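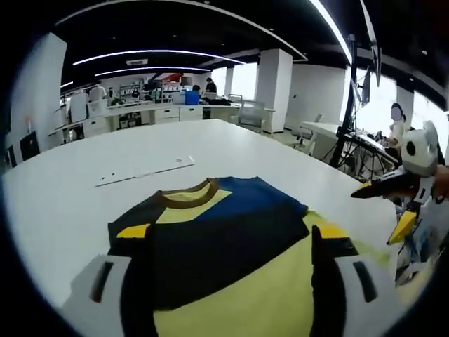

Stukesura supplies citric acid to food and drink makers under the Lotix name. Answers to the things customers ask most are on this page. For a quote, use the form on the contact page.

## Ordering

### What forms of citric acid do you sell?

Lotix Anhydrous and Lotix Monohydrate. Both come in fine and standard granular grades. The anhydrous is also sold as a powder, but only in 25 kg bags.

### Can I swap one for the other in my recipe?

Usually, but not weight for weight. The monohydrate contains water, so you need a bit more of it to get the same amount of acid. In dry drink mixes and fizzy tablets we'd stay with the anhydrous. Run a small batch before you change over.

### What is the smallest order?

One 25 kg bag if you collect it from our Gornunness warehouse. For delivery, the minimum is four bags.

### How much is on a pallet?

A full pallet of bags is 900 kg, shrink-wrapped, with a slip sheet on top. Bulk bags hold 1,000 kg and go one to a pallet. You will need a forklift on site for bulk bags - our carriers don't bring one.

### Do you send samples?

Yes. Samples are 500 g and free to registered businesses. Tell us the form and grade you want, and what you're making.

## Delivery and storage

### How long does delivery take?

Stock at Gornunness normally leaves within two working days. Orders in before 11 am are often picked the same day. If we have to bring a grade in by sea, allow up to 56 days. We'll tell you which applies when we confirm the order.

### Can I collect from Vītola?

No. Vītola is our packing site and has no customer dock. All pick-ups are from Gornunness, through the rear gate.
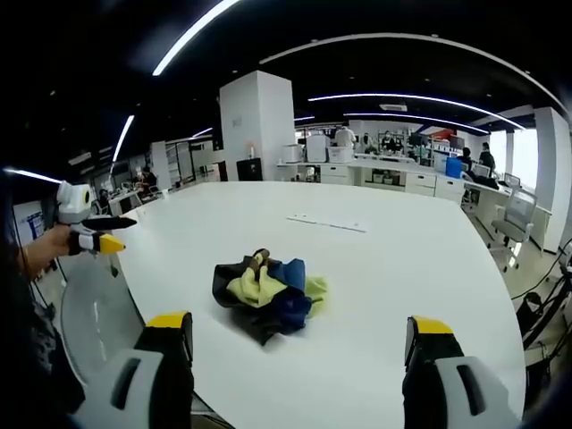

*Coloured cloths on a white table.*

### How should I store it?

Keep it sealed, cool and dry, off the floor and away from strong alkalis. Fold opened bags down tightly and tape them, or tip the contents into a lidded food-grade tub. The colour should stay white or clear.

### My bag has gone hard. Is it still good?

Caking is common when citric acid picks up moisture from the air. It doesn't by itself mean the product has spoiled, but check with your own quality people before using it. If a bag was hard when it reached you, send us the batch number and a photo of the label.

## Paperwork

### Do I get a certificate of analysis?

Every batch has one. It is emailed with the invoice. If yours is missing, quote the batch number, such as 2,091, and we'll send it again. The number is printed on the side seam of the bag.

### How do I list it on my label?

In Australia it can be declared by its function with either the name or the number, for example "food acid (330)". Labelling rules differ elsewhere, so check with the authority in the country where you sell.

### Do prices change?

Prices are reviewed each quarter. A written quote is held for 14 days - freight is quoted separately.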